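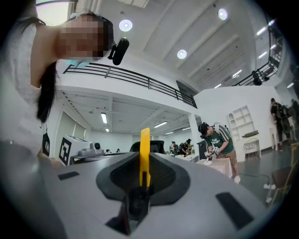

One of the hand-held grippers during a finger check, with the work floor and mezzanine behind it.

Gripper upkeep at the Grevumville workshop
Posted 6 December 2019 by Annelies Peeters

We use hand-held grippers every working day, and the part that wears first is nearly always the finger. This page covers how we check a finger, change it and put the tool back into use. It was written for new people on the Gandimus project, but the Clustix group asked for it too, so it is now on the open site.

The finger
The yellow finger is flat and tall, and the top edge tapers a little. It should stand straight up out of its socket. Hold the gripper with the finger pointing at the ceiling and look along it from below. A lean is much easier to see from there than from the side.

The socket
The finger sits in a rounded black recess with a textured, mesh-like lining. Grit collects in it. Brush the lining dry and never use solvent, which leaves it sticky for days. If the texture has gone smooth in one spot, write that in the log and ask for a new liner.

The mount
Under the finger is the black mounting piece that holds it in place. Ours is fixed with two screws. Back both out evenly, lift the finger clear, and wipe the seat before the new one goes in. Tighten by hand until snug, a half turn at a time on alternate sides. The old fingers from Van Hecke were a hair thicker and do not fit the current mount - please stop trying them.

The shell and pads
The gray shell needs only a damp cloth. There are two black pads set into it, a small one and a larger one that sits at an angle. Press along the edges of each with a thumb. A lifted corner gets reported, not glued.

Markers
Some of the equipment on the floor carries square black-and-white markers. Keep fingers, tape and cleaning spray off the printed faces. A smudged marker gets a new print, and the spares are in the flat drawer under the label printer.

When to do it
A quick look at the start of each shift, and a full check after 600 grasps or whenever the tool has been dropped. We keep 12 spare fingers in stock. When you take the last one from an open bag, put the empty bag in the reorder tray.

After a change
Open and close the gripper slowly a few times and listen for rubbing. Then pick up something small and light from a table and set it down again. If the finger shifts in the socket, take it out and start over from the mount. Log the tool number, the date and your initials.

More pictures from the September refit are in the older gallery. Questions go to Annelies at the front bench.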